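Le sachet fraîcheur, vraiment ?

On nous le répète depuis avril : les pêches se garderaient mieux en sachet transparent qu'au panier. La marque Astari vend même ses sachets par 50, avec la promesse d'un fruit « comme cueilli du matin » au bout de 9 jours. Je demande à voir.

J'ai donc mis des pêches des deux côtés, même cagette, même coin de cuisine. Au bout de quatre jours, celles du sachet fermé avaient de la buée sur la peau et une tache molle près de la queue. Celles du panier étaient un peu fripées, mais elles se mangeaient très bien. Danuta Górecki, qui tient la rubrique conserves de cette lettre, me reproche d'avoir fermé le sachet. Il faudrait le laisser ouvert, paraît-il, et ne jamais y mettre un fruit déjà mûr. Soit - mais alors à quoi sert la fermeture ?

Roman Walczak, lui, défend le sachet pour le transport. Je veux bien le croire pour trois pêches et un trajet de 20 minutes. Au-delà, elles se cognent entre elles et le plastique n'y change rien. Un panier ajouré, les fruits posés sans se toucher, et on n'en parle plus.

Reste le prix. Un panier en plastique ordinaire sert des années. Les sachets, on les lave deux fois, on les retrouve aplatis au fond d'un tiroir et on finit par en racheter. 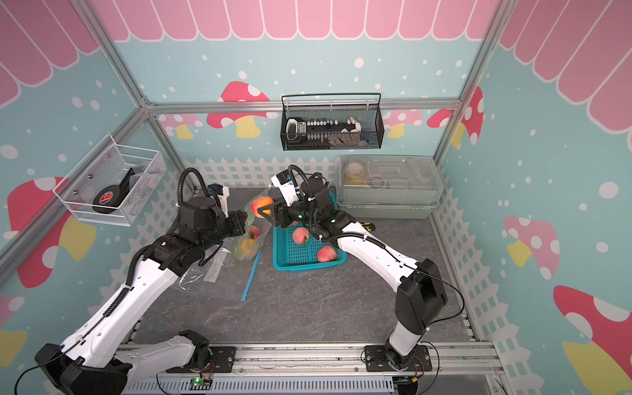 Si vous tenez quand même à essayer, prenez des fruits encore fermes, laissez le haut ouvert et regardez-les chaque soir. Vos résultats m'intéressent, surtout s'ils me donnent tort. Écrivez à la rédaction avant le prochain numéro, en précisant la variété et le nombre de jours.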